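3. Survey design and field methods

3.1 Study area

The survey covered the lower part of Cornaddale, a shallow valley of pasture, allotments and post-war housing bounded to the north by the Vonholm estate. Hedgehogs have been reported from most of the built-up area, but records from the farmed land are sparse and come mainly from animals found dead on the valley road. Earlier work in the same valley (Okeke and Garba, in press) relied on sightings sent in by residents and could not separate a true absence from a lack of observers. The present design was intended to close that gap with a method that pupils could run under supervision and that would still give usable detection data.

We selected 25 sites from a grid laid over the valley floor. Sites were kept if they contained at least one continuous linear feature (hedge, wall or fence line) and if the owner gave written consent. Three grid cells on the Vonholm estate were dropped when access was withdrawn during lambing, and were replaced with the nearest cells of the same land class. The minimum distance between neighbouring sites was 200 m. This is shorter than the nightly range of an adult male, and sites were therefore not treated as independent in the analysis; see Section 3.4.

3.2 Footprint tunnels

Each site received a triangular tunnel of folded corrugated plastic, open at both ends and pegged flush to the linear feature. A removable tray carried a central bait dish, two strips of masking tape painted with a mixture of carbon powder and vegetable oil, and a sheet of plain paper at either end. Dry cat food was used as bait throughout. The Surnov pattern of tunnel was preferred over the taller design used in the pilot, which rats entered freely and which blew over twice on the exposed western sites.
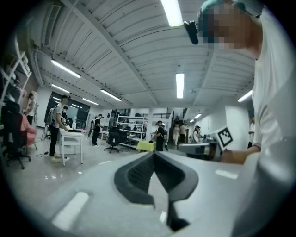

Figure 2. Hand-held gripper, with a card bearing a printed marker at right.

Trays were checked each morning before 9 a.m. Papers carrying any print were removed, labelled with site and night, and stored flat; unmarked papers were left in place unless damp. Ink was renewed every second day, or sooner after heavy rain. Tunnels stayed in position for five consecutive nights and were then washed and moved to the next group of sites. Where a tray had been disturbed by a dog or by livestock, the night was recorded as lost and was not made up at the end of the run.

Fieldwork began in April. Night temperatures in the first week were low, and it is likely that some animals had not yet resumed regular feeding. The first group of sites was therefore surveyed again at the end of the season, and both runs were retained as separate visits.

3.3 School participation and print identification

Pupils from 13 schools took part. Each school was assigned one or two sites within walking distance and received a half-day of training given by Titilayo Babalola, covering tunnel placement, ink preparation, hygiene and the recognition of common prints. Training took place on a Friday wherever the school timetable allowed it, with tunnels set after the weekend. Teachers held the recording forms and were asked to enter a null result in the same way as a positive one. In the pilot, blank nights had often been left off the form altogether, and the detection rate was inflated as a result.

Identification was carried out in two stages. Pupils first assigned each print to hedgehog, cat, rodent, bird, other or unknown, using a printed key. All papers were then read again by Hui-mei Shek and Olumide Jibrin, working separately and without sight of the pupils' entries. Disagreements between the two readers were settled by a joint reading; if no agreement was reached the paper was classed as unknown. Only the second-stage identifications enter the occupancy model. The pupil entries are used in Section 5, where they are compared with attitude scores collected before and after the survey.

Smudged papers were the main source of difficulty. A hedgehog forefoot is broad and usually shows five toes, but where several animals had crossed the same sheet the toes could not always be counted. Juvenile prints gave further trouble late in the season and were not separated from those of adults.
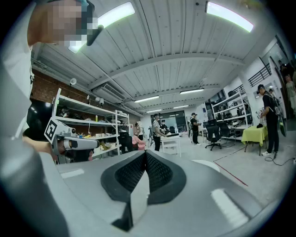

3.4 Statistical treatment

The survey yielded around 400 usable tunnel-nights after losses. Detection histories were built for each site with one night as the sampling occasion. We fitted single-season occupancy models with site-level covariates for land class, distance to the nearest building and length of hedge within the cell. Night-level covariates were minimum temperature and rainfall. Badger activity was entered as present or absent, based on a search for setts, latrines and paths made by Temitope Garba before the tunnels were set.

Spatial dependence between neighbouring sites was handled by adding an autocovariate term, and the models were run with and without it. Sites with two visits contributed both histories, with visit entered as a factor. Candidate models were ranked by AIC corrected for small sample size, and estimates were averaged across those with substantial support. Fit was checked by parametric bootstrap.

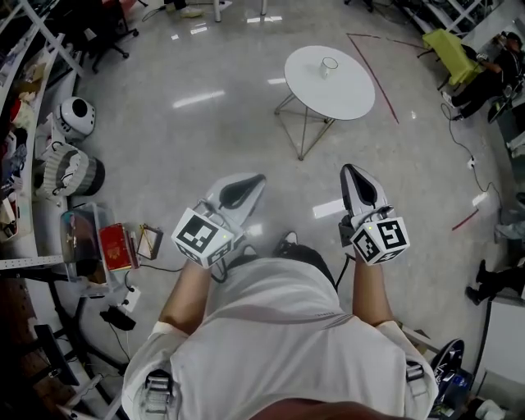

Figure 3. Two hand-held grippers with marker cubes, seen from above.

Two limits of the design should be noted. Land class and distance to buildings were correlated — most of the pasture cells lie well away from housing — and were never placed in the same model. The tunnels also give no information on abundance, as one animal feeding repeatedly at a dish leaves much the same record as several. Estimates in Section 4 refer to use of a site by at least one hedgehog during the run and should not be read as density.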